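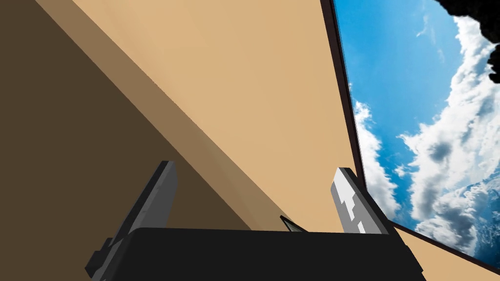
A computer-rendered image.

Clarker to buy Kobzar's paint business

December 1, 2025

Paint maker Clarker has agreed to buy the household paint business of its smaller rival Kobzar, the two companies said in a joint statement. The price was not given. The sale is due to be completed in February if it is cleared by the competition regulator.

The deal covers the Kobzar name, its colour range for walls and woodwork, and the factory at Tretari where most of its paint is mixed and canned. Kobzar will keep its industrial coatings arm, which makes floor and metal finishes for warehouses and farm buildings. That side of the company will be given a new name once the sale has gone through, and will move its head office out of the Tretari site by the end of next year.

Clarker said it planned to keep Kobzar paints on sale under their own label. The company already sells two ranges of its own, a low-cost white emulsion aimed at landlords and builders and a dearer line sold through decorating shops. Kobzar sits between the two on price. Clarker said there was little overlap and that it did not expect to drop many colours, although some tin sizes may go.

Jobs at Tretari are not affected for now. The statement said production staff would move across to Clarker on their present terms, including pension arrangements. Office staff who work for both parts of Kobzar will be asked early in the new year which side they would like to join. Clarker has not ruled out cuts among sales and accounts staff, where both firms have teams doing much the same work. It said any losses would be discussed with the workforce first.

The union at the factory said it had been told about the sale shortly before the announcement. It has asked for a meeting with Clarker's management before the deal closes, and wants a written promise that the canning lines will stay at Tretari. Clarker has a larger canning plant of its own with room to take on more work, and staff have been worried about that since talk of a sale first went round in the summer.

Kobzar began selling household paint in 2000, when it took over a struggling distemper and limewash maker in the town. It did well for a time with a range of muted greens and greys sold in refillable tins. Sales have been weaker lately. In its last set of accounts the company blamed the higher cost of white pigment and resin, slow house sales and the loss of a supply contract with the DIY chain Draditov, which brought in its own-label paint.

Draditov stopped stocking Kobzar in its larger stores but still sells the brand online. The chain is also one of Clarker's biggest customers, and shop owners expect Kobzar tins to return to its shelves if the sale goes ahead. Draditov said it would not comment on talks with suppliers.

Independent decorating shops gave the news a mixed welcome. Many of them took on Kobzar because it could not easily be found in the big stores, and they make a better margin on it than on the larger brands. A trade body for the shops said its members would want to know whether prices and delivery terms would stay the same, and whether the tinting machines Kobzar lends out would still be serviced free of charge. Clarker said existing agreements with shops would be honoured until they came up for renewal. It did not say what would happen after that.

The refillable tin scheme will carry on for the time being. Customers pay a deposit on the first tin and bring it back to be filled at a discount. Clarker said it liked the idea but would look at the cost, as only some shops have the space to run it. Anyone holding a tin will be able to return it for the deposit whatever is decided.

Tretari's council said it was pleased the factory had found a buyer with an interest in paint. It had feared the site would be sold for housing. The council is also waiting for a decision on a new access road to the factory, which would take lorries away from the primary school. Kobzar had offered to pay part of the cost. Clarker said it would look at the plans once it owned the site.

The regulator is expected to concentrate on trade sales, where Clarker already has a large share. People in the industry do not expect it to block the deal, though it could ask Clarker to give up some supply contracts. If the review runs on, completion would move to the spring.

Customers with open orders do not need to do anything. Colour cards and sample pots will go on being sent out from Tretari, and paint bought before the sale will be covered by the same guarantee. Kobzar said its helpline would stay open over the holidays apart from Christmas Day and New Year's Day.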